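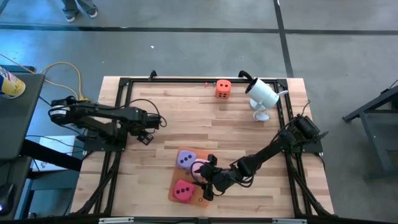 **Tendosix issues safety notice on gripper hold fault in two-arm tabletop cells**

Tendosix has issued a safety notice and a controller update for its two-arm tabletop work cells after a fault in which a gripper kept its closing force after a stop command. No injuries were reported. The notice applies to all cells running controller release 2 with the standard two-finger grippers.

The fault was found in December at the company's Trastitz test site during a sorting and packing trial with soft foam dice. An operator pressed the stop button while the right arm was closing on a die. Both arms halted as designed. The gripper servo did not drop to its holding limit and continued to drive at full closing current until main power was cut.

"The arm stopped and the fingers kept pushing," said Nusrat Abeysekara, lead controls engineer at Tendosix. "With foam, the part just compresses. With a rigid part, or a hand, we would be describing a different event."

The cause was traced to the order in which stop messages are sent on the servo bus. The joint servos are addressed first and the gripper last. If a joint servo is slow to confirm, the controller waits up to 300 milliseconds and then closes the bus. In the affected release, the gripper message was discarded when the bus closed, and the servo went on following its last valid command.
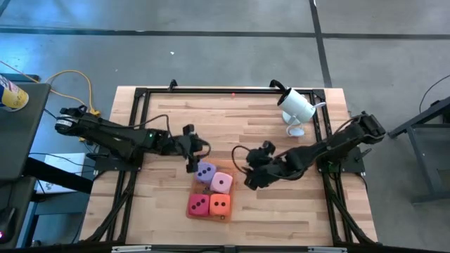

Foam dice in a shallow tray remain the reference task for checking the correction. The parts are light, they deform under load, and excess grip force can be read from finger position as well as from motor current. Engineers ran 100 forced stops on the updated controller, with the stop triggered at different points in the closing motion. The gripper dropped to its holding limit in every run.

Release 3 changes the following:

- The gripper stop message is sent first, ahead of the joint servos.
- Each gripper servo has its own timeout and reduces current if no command arrives.
- The operator screen shows gripper current after a stop, and restart is blocked while it is above the limit.

Until the update is installed, operators should cut main power before reaching into the work area. The stop button alone must not be relied on. Cells fitted with the Zikia force-sensing fingers use a separate current limit and are not affected, but should be updated at the next service.

"We should have caught this on the bench," said Duarte Valente, head of product safety. "Our stop test measured arm motion and did not measure grip. It does now."

Customers with service contracts will receive the update through Esteves, the company's field service partner. Others can request it from Tendosix support - please have the controller serial number ready.

**Press contact:** Ourania Deligiannis, Tendosix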